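Okay, the Terholm rower has been in my basement since October, so it's time for a little thread on how it's going.

Short version: I love it and my back loves it too!

Assembly took me an evening and a half. 29 bolts, two of them the wrong length. 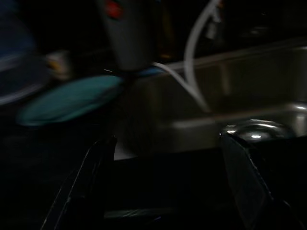
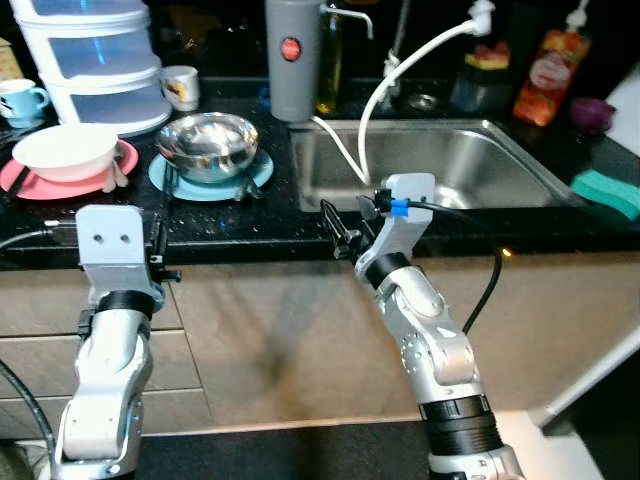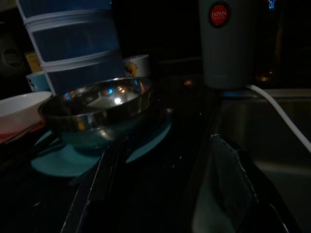
The seat rail is long, so measure your room first (I didn't, and now the dryer door only opens halfway).

Resistance goes from super easy to ouch. I started at 50 strokes a session and felt every one of them. Best day so far is 1,897.

Only gripe is the console. It forgets my settings whenever I unplug it, and the backlight is way too dim.

Chaminda has the Nuvero one and swears the seat is softer. I tried it and yeah, okay, it is. Still keeping mine.

Next up: new foot straps, the left one is fraying already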